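**Studio B walk-through, before the Thursday podcast taping**

- [x] Fire exit clear – for once
- [ ] Cable covers taped. Host says 11 people tripped "only a little." Not a pass.
- [x] Extinguisher tagged April

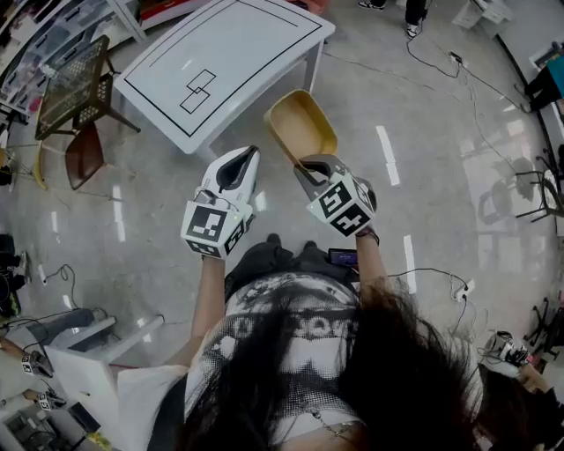
Guest chairs: Panico claims theirs hold 2000 pounds. I doubt it, and one wobbles. Hair is the other thing. Anyone with it long and down, falling over the shirt like that, ties it back before going near the fan rack or clipping on a lav mic.

- [ ] Mic arm 8 tightened. Dislow signed it off; it still droops.
- [ ] Space heater, tag 472, removed. Told "next week" again.

Recheck before doors open.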